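Home | Projects | Reports | Partners | Contact

Print this page | E-mail this page

Endari Pilot: Progress Report, Second Quarter
Prepared for the Ovevano fund by Natália Kolář

Our main event this period was the open day on Saturday, June 23, 2018. Your letter in April asked us to "show the work to people who do not already like it," and I believe we managed that. We had 220 visitors against a plan of 300, and the missing ones can be put down to the weather, which was lovely.

The demonstration was cloth handling. As you know, Endari is supposed to take hold of a sheet of fabric by its lower edge and carry it to the folding table without dragging it. We gave 36 runs over the day, each introduced by Ibrahim, who had been asked to keep his talk short and kept it shorter as the day went on. By mid-afternoon it was mostly a wave.
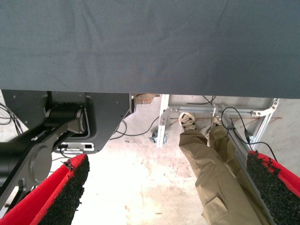
Gripping the hem is still the part of the job that takes up most of our time and most of your money. A sheet lying flat on a table gives the arm very little to work with, so for the open day we went with cloth that hangs. Seen from the wrist, a hanging sheet is mostly a gray wall with a few soft creases in it, and the one useful feature is the bottom edge, which runs close to straight. The software looks for that line and aims the fingers at it. The rough black pads inside the red fingers are our third kind of pad. The first was too smooth and the second left marks, as the owner of a good tablecloth pointed out in writing. The current one grips well, though the top of the right-hand pad has started to fray and will be replaced under the maintenance line.

Questions from visitors were useful on the whole. The most common was whether it does fitted sheets. It does not, and I would ask the fund not to put that in the next call.

Pralik, our partner for the folding table, sent two engineers and a banner. The banner arrived first. The table behaved well until about four o'clock, when it began folding things in thirds. They have taken it away and promise a fix before the next review.

Spending is on schedule, apart from 384 dollars for extra chairs, which I have charged to outreach. Receipts are attached. The frayed pad and the table repair are the only open items, and I will write again once the table is back.

N. Kolář

Print this page | E-mail this page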